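Bought in January, in use most weeks since then, so this is a longer-term write-up than the one I posted on the old page.

## Vorley single-wall postal boxes, pack of 70

I sell small craft parts from home and post a few parcels a day. Until last winter I reused whatever boxes came through the door. That was fine for the odd order, but the sizes were all over the place and I was spending too long cutting them down. The Vorley pack was the cheapest plain brown one Plultenier had in stock in a size I could use.

**What you get**

The boxes come flat and tied in bundles. There is no printing on the outside of mine, which suits me, as labels stick better to bare card and I don't have to cover up anyone's logo. Each one weighs 304 grams made up, on my kitchen scales. Worth knowing if your parcels tend to sit near the top of a postage band, as mine do.

**Making them up**

Ordinary four-flap construction. Fold it square, close the short flaps, then the long ones, and run tape along the join. I use two strips on the bottom if the contents are heavy. The creases are well pressed on most of them. On a few, the fold wandered off the line and the flaps didn't meet, leaving a gap of about 3 mm. Tape covers it, but I wouldn't send powder or loose beads in one without a bag.

The top flaps are a bit springy when new. They won't stay back on their own, and if you are filling a lot of boxes in one go they get in the way. Bending each flap right back along the crease before you start sorts this out.

**In the post**

I've sent bagged parts, small tools and some glass jars. The bagged parts don't need much, just enough paper on top to stop them sliding. For jars I would want double wall. One box came back to me undelivered with a crushed corner and the contents were fine, but they were soft things.

Damp is the weak point. A bundle I kept in the shed went limp, and the tape lifted off it in strips. The ones kept indoors are still stiff.

**Compared with the others**

I had a few Dow boxes left over from an earlier order. They are thicker and the flaps meet properly every time, but they cost more and take up more shelf. Alemex do a self-seal version which is quicker to close. The glue strip gives you one go, so if you forget the packing slip you have spoilt a box.

**Would I buy them again?**

Yes, for light goods in plastic bags, and I already have. The second bundle was cut more neatly than the first. For anything breakable I'd pay the extra for the Dow ones. Four out of five, with the point off for the crooked creases.

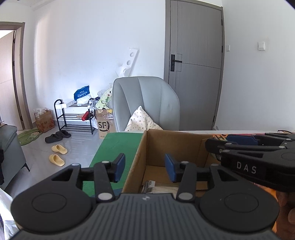
*A bagged item with its label, in the bottom of an open brown box.*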